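Search this site Search Go

Pedine school fruit program to grow to 14 schools in May

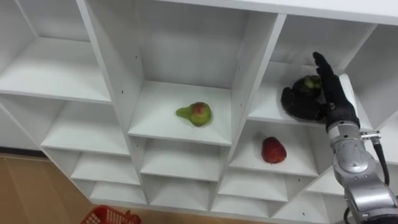 Engelbert Hauser told a parents' meeting that the pears had been fine and the apples had been too soft, and he asked the Pedine school district to change its supplier before adding more schools. The district says it will keep the one it has.

The free fruit program started last fall at 2 elementary schools, Hubmann and Skedaton. Each child gets one piece of fruit at the morning break. Under a plan approved by the school board on February 16, 2022, the other elementary schools and both middle schools will join in May, bringing the total to 14.

At present the program hands out 300 pieces of fruit a day. The district expects that to rise to 3000 once all the schools have joined. Apples and pears will make up most of the orders, with bananas when prices allow. Oranges were dropped after teachers said peeling them took up most of the break.

The fruit comes from Trumine, a grower and packer on the north side of town. The company said the soft apples came from one cold room where the temperature had been set too high, and that the room has been repaired. It has agreed to replace any case that a school turns down on the day of delivery.

Deliveries will be made before classes start. Schools without space in the kitchen may keep the fruit in the staff room or the front office. Fruit left over at the end of the day can go home with students.

Several parents at the meeting asked whether the program would cover the summer session. The district said money has been set aside only through the end of the school year, and that a decision on summer will be made after the May orders are in.

Families do not need to sign up. Parents of children with food allergies should send a note to the school office, even if one is already on file with the cafeteria. The list of schools and their start dates will be posted at the district office and sent home with students.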